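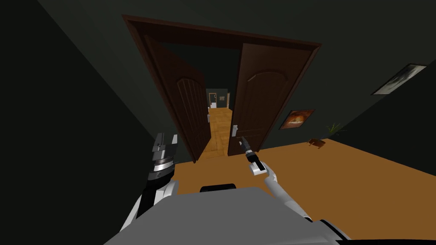
Double doors at the end of the green room, both open.

Filed under: Short Fiction, Games & Play
28 June 2025
By Anel Van der Merwe

Print this story | E-mail this story

THE LONG HALLWAY

Sandra Parsons had 170 coins, one lantern and a bad feeling about the next hallway, and she had never been happier in her life.

"Are you going in?" said her brother from the couch. He had his feet on the arm of it and a bowl of cereal on his chest.

"I'm thinking."

"You've been thinking since lunch."

She had! But you don't rush Nindamo. Everybody who ever loved that game will tell you so. You come to a door and you stop and listen, and if the music drops to just the one low note, you check your lantern oil before you do anything else. Sandra had learned that in the second hour, when a thing with too many elbows came out of a pantry and took every coin she had.

The game had come in a plain sleeve from the swap table at the library, with Estum printed small on the spine. She looked them up that same night. Estum had made two other games, one about ferries and one called Werkotari that she couldn't find anywhere, and then they'd stopped. There was a message board with 29 members. The last post was three years old and it said, *has anyone opened the Sowerby door.*

There were no replies under it. She had read it maybe a hundred times, and every time the hair on her arms stood up in the most wonderful way.

"It's a house," her brother had said when she tried to explain. "You walk around a house."

"It's a house that's BIGGER when you come back to it."

"So it's a broken house."

He was ten. He liked racing games.

Now the lantern swung a little as she moved the stick, and her shadow swung with it along the wall (such a good shadow, somebody at Estum must have spent weeks on that shadow). The music was still the full tune, strings and a plinky piano. She went forward. A board creaked. On her left was the portrait of old Captain Sowerby, whose eyes did not follow you, though his dog's did.

"The dog's looking," said her brother, and he put the bowl down.

"The dog always looks."

"It wasn't looking before."

She turned the lantern toward it and he was right. The dog had been watching the player in every room since the start of the game. This time it was looking down the hallway, at the far end, with its ears up.

"Oh," said Sandra. "Oh, that's good. That is SO good."

The music dropped to one low note.

She checked her oil. Half. She checked her coins, still 170, and the toll box by the Sowerby door wanted 300, same as it had all week. She'd tried feeding it what she had and it had spat them back at her one at a time, clink, clink, which was rude and also very funny. She had searched the cellar. She had searched the greenhouse twice. There just weren't 300 coins in the house.

"Give it to the dog," said her brother.

"Give what to the dog?"

"The money."

"Dogs don't want money."

"You said it's a weird house!"

She opened her mouth to tell him why that was dumb, and then she didn't, as there was a small brass dish under the portrait. It had been there all along. She had walked past it so often that she'd stopped seeing it, and she had written down everything in that house, every spoon! She had a notebook!
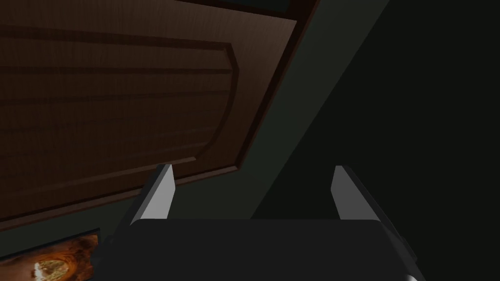
THE DISH

It took the coins ten at a time. The noise they made was different from the toll box, softer, like rain on a tent. At 170 the dish was full and her purse said zero, which was a horrible thing to look at, and for a long moment the low note just went on.

Then the dog got down out of the painting.

Her brother screamed. Sandra screamed too, and then they were both laughing so hard that their mother called up the stairs to ask if somebody was hurt. The dog shook itself. It was a big shaggy dog and a little flat at the edges, as if it hadn't quite got used to being a real shape, and it trotted off down the hallway with its nails clicking and sat beside the toll box. It put one paw on the lid.

The lock turned over.

"Don't open it," said her brother. He had hold of her sleeve. "Wait. Wait, save it first."

"You can't save out here. You have to go all the way back to the kitchen."

"Then go back to the kitchen!"

"What if the dog's gone when we get back?"

They looked at the dog. The dog looked at them, straight out of the screen, and its tail went once, thump, against the floorboards.

Sandra wiped her hands on her jeans. She thought of that message board, and the one question sitting there with nothing under it, and how she would go downstairs afterward and make an account, and what she might get to write.

"Move over," she said. "You hold the lantern button."

He took the other side of the controller. She pushed the stick forward, and the three of them went in.

Print this story | E-mail this story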